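Skip to content
Home | About Us | The Podano Kit | Workshops | Support | Contact

About Jalik

We're a small robotics outfit that builds, sells and looks after one product: the Podano, a benchtop arm kit for small manufacturers, repair shops and TAFE classrooms.

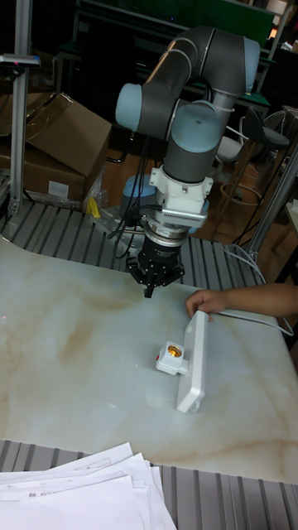 It started with plugs. Our founder, Korkor Ayaaba, was running the test bench at a lighting wholesaler called Vernitura, where every fitting that came back from a customer had to be plugged in, checked, unplugged and written up by hand. She wanted an arm that could take on the dull part of that job and still be friendly enough to work beside. The big integrators quoted her for a caged cell and a six-month wait. So she bought a second-hand arm, put it on a bench in her garage, and spent every spare evening teaching it to pick up a power adapter (it took until October to get it right, and she still has the video!).

That garage bench grew into the Podano. The kit comes with the arm, a gripper, the mounting rails, the cables and our own software, which runs in a browser and is written in plain language, so you can set up a new task without knowing any code. If you can show someone how to do a job by hand, you can show the arm. We love watching people do this for the first time. They tend to go quiet for a bit and then start listing every other job they'd like to try.

We're upfront about what it can't do. Soft, floppy things like loose cable are still hard work, and shiny parts sometimes need a change of lighting. If your job isn't a good match, we'll say so on the first call.

We've now sent out 341 kits, mostly to workshops with fewer than 12 staff. Every one is put together and tested in our shed on Figueroa Lane, and whoever built your kit signs the card in the box. Ring with a problem and there's a fair chance you'll be talking to that same person.

Alongside the kits we run a 2-day starter workshop. Bring your own parts, the fiddlier the better, and we'll spend most of the time on your job with our hands on the gear. There are slides, but only a few. Lunch is included and the coffee has improved a lot lately.

What's next? We're busy with a new set of gripper fingers for small plugs and sockets, a favourite request from our repair customers, and we're having a great time with it. Schools can also borrow a kit for a term, so if you teach, please get in touch. We'd love to hear what your students want to build.

Last updated December 2020

We use cookies to remember your settings and see which pages get read. Accept | Manage cookies

© Jalik. All rights reserved. | Contact us | Privacy | Back to top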